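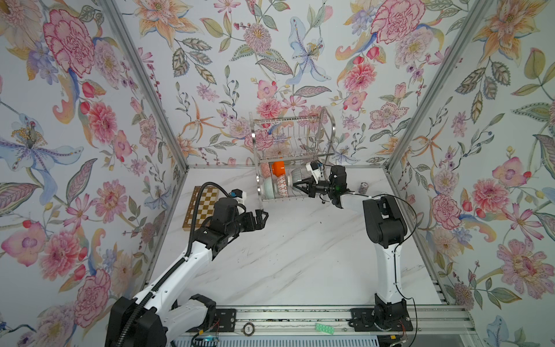
Home Noticeboard Jobs & Calls Rooms Contact

Crockery people wanted: call for participants, Plekholm washing-up sessions

13/08/2021
By Dilruba Chowdhury

Right, quick one as the list closes soon. We need 30 people to come and put dishes away. Proper dishes, proper rack, a nice flowery corner to do it in. Paid, not a lot, tea included.

What its for: Mestus is a small study of how people load, empty and sort a dish rack at home. What goes in first, where bowls end up, who stacks plates by size and who just shoves them in. Ieuan Bowen is writing the booklet, Wanda Bednarek is running the sessions. They want ordinary habits. No training, no right way of doing it.

Where: upstairs at Plekholm, Bistirley end of the building, use the side door. Stairs only I'm afraid, but if that rules you out ring us and Wanda will bring a set of crockery down to the ground floor room.

When: all through November, mornings and early evenings. One visit each, over 30 minutes if you like to chat. You pick the slot.

What you'd be doing
- Emptying a rack of bowls and plates onto a table, then filling it again however you would at home
- Doing it a second time with a different mix of crockery
- Sorting the pieces into what you'd call sets. Lots of odd patterns so expect to dither
- Short sit down with Ieuan after, 8 questions, none of them hard

The table has a white marble pattern and the walls round it are papered in big flowers, peonies and lilies and irises and so on. Karabo Nkosi chose the paper and won't hear a word against it. Plain white kitchens all look the same in photos was the thinking, and we wanted it to feel a bit like somebodys nan's house.

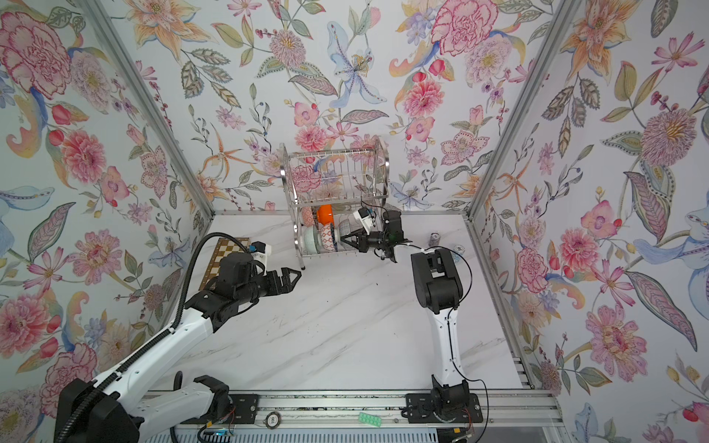
The table at Plekholm, floral paper on all three sides. Chessboard over by the left wall.

Games while you wait: yes, bring a book as well if you don't play.

Who we want
Anyone over 18 who washes up. Left handers especially, we are short. Also people who have always had a dishwasher and think racks are a nuisance. Couples and housemates welcome but you'll go in seperately. You need to be OK standing for the session, or tell us and we'll sort a stool.

Bring: reading glasses if you need them for the form. Flat shoes. Nothing else. Please don't bring your own plates, we had a lot of offers last time.

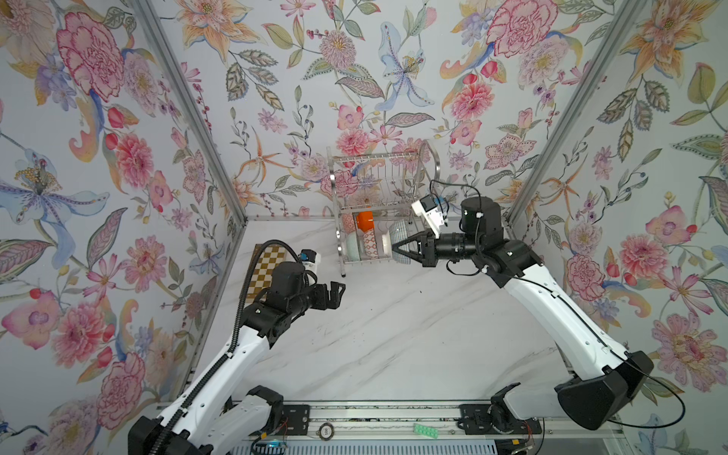

Pay and how to apply

£7 an hour toward your time plus £5 for travel, paid in cash on the day. Bus fares over that, keep the ticket and talk to Luzius Kaufmann.

Write to the Plekholm desk with your name, rough age, which hand you use and two slots that suit. Put RACK in the subject line or it'll get lost. Replies within the week. If you can't make it after all, let us know the day before so we can call someone off the reserve list.

Breakages: don't worry about them. Really.

Comments

Gwenno: Left handed and free most mornings, have emailed. Is there parking?

Dilruba Chowdhury: Street parking only, the Zawadzka side is usually easier.

T. Marsh: bowls at the bottom, always. put me down

pj_bistirley: Can my son do it, he's 16, he does all ours

Dilruba Chowdhury: Sorry, 18 and up for this one. Will ask Wanda about the next.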